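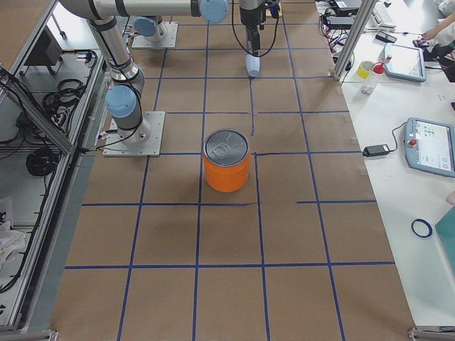 Selon l'atelier Madidel, qui a relu la version précédente, la grille de contrôle ne disait pas assez clairement qui a le droit d'entrer dans la zone quand un seul des deux bras est à l'arrêt. La remarque est retenue, voir le point 6.

Contrôle de sécurité, cellule à deux bras, table quadrillée
Site Famix, fiche 3 643 remplacée par la présente
Dernière mise à jour : 11 juin 2023

1. Fixation des embases : conforme
Embase carrée boulonnée sur le plateau pour le bras de gauche. Couple vérifié à la clé, marquage au feutre refait. Même vérification sur le bras du fond.

2. Câbles le long des bras : à reprendre
Les câbles noirs passent à l'extérieur du bras et font une boucle près de l'embase. Ajouter des colliers souples et laisser du mou aux articulations. Contrôler en vitesse réduite, sur toute la course, qu'aucune boucle n'accroche.

3. Boîtiers de commande : conforme avec réserve
Les deux boîtiers sont posés sur la table blanche, à côté de la zone. L'arrêt d'urgence du plus proche doit rester accessible sans se pencher au-dessus du papier. Réserve : rien n'indique quel boîtier commande quel bras. Étiquettes Ivico à commander.

4. Essai des arrêts d'urgence : conforme
Essai fait bras en mouvement, à vide, puis avec une pièce dans la pince. La pièce ne doit pas être lâchée à l'arrêt. Réarmement manuel uniquement.

5. Marquage au sol du plateau : à reprendre
Le ruban bleu sert de repère de position, pas de limite de sécurité, et la consigne affichée doit le préciser. Quelques segments transversaux vers le milieu sont décalés ou interrompus. Reposer le ruban avant de reprendre les points d'apprentissage.

6. Accès à la zone : non conforme
Règle à appliquer : pas de main au-dessus du plateau tant que les 2 bras ne sont pas à l'arrêt. L'arrêt d'un seul bras ne suffit pas, leurs zones d'action se recoupent. Consigne à afficher sur le châssis en aluminium.

7. Table de travail voisine : à reprendre
Clavier, téléphone, flacon à bouchon rouge et rouleau de ruban jaune sont sur la même table que les boîtiers. Garder les boîtiers et le clavier, ranger le reste. Le bloc d'alimentation noir est au bord du papier, à fixer sous la table.

8. Objets manipulés : conforme
Une boîte à couvercle métallique se pose debout, languette sur le dessus. Boîtes fermées seulement, aucun contenant ouvert sur le plateau. Retirer toute boîte cabossée.

9. Analyse des risques : en attente
Le document Wysocka ne couvre que le fonctionnement d'un bras seul. Version à deux bras demandée pour août. D'ici là, vitesse réduite et présence d'un opérateur près des boîtiers.

Décision : exploitation autorisée en vitesse réduite après affichage de la consigne du point 6. Points 2, 5 et 7 à revoir au prochain passage.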